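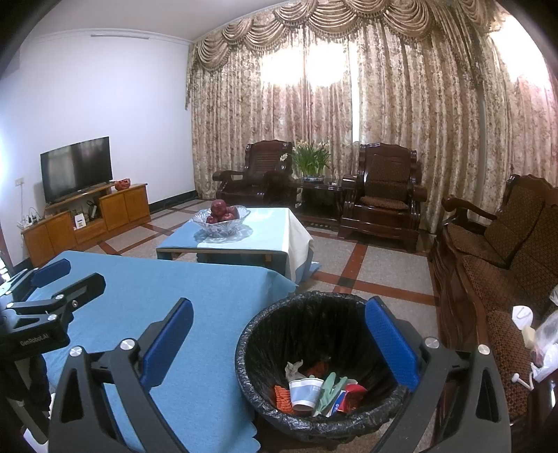
Photo: Padmavathi Kaimal

The small bin

When I moved to Wivcombe I bought one round trash bin and put it beside the table. I thought it was too small. My mother has a big one with a pedal, and in my mind a proper home had a bin like this.

Now I have lived with the small one for 11 months and I changed my opinion. A paper cup, something like a glove, a few scraps, and already I can see the bottom is not so far away. So I think a little before I throw. Does this cup have a second use? Sometimes yes, for seeds or for old brushes. Mostly no, and it goes in.

I line it with a black bag and fold the edge well over the rim. My first bags were too short and they slid down inside when something heavy fell on them, and then I had to wash everything. A wider bag looks wrinkled and not very elegant, but it stays. I keep 2 spare bags in the drawer with the candles.

The light blue cloth on the table hangs down right next to the bin. Marta says I should move one or the other. She is probably right, but I like to sweep the crumbs with my hand and have them land in the correct place, and the scalloped edge is easy to wash.

In June I want to try a separate box for paper. I still did not decide where it will stand. Maybe under the window, if the chair agrees to move.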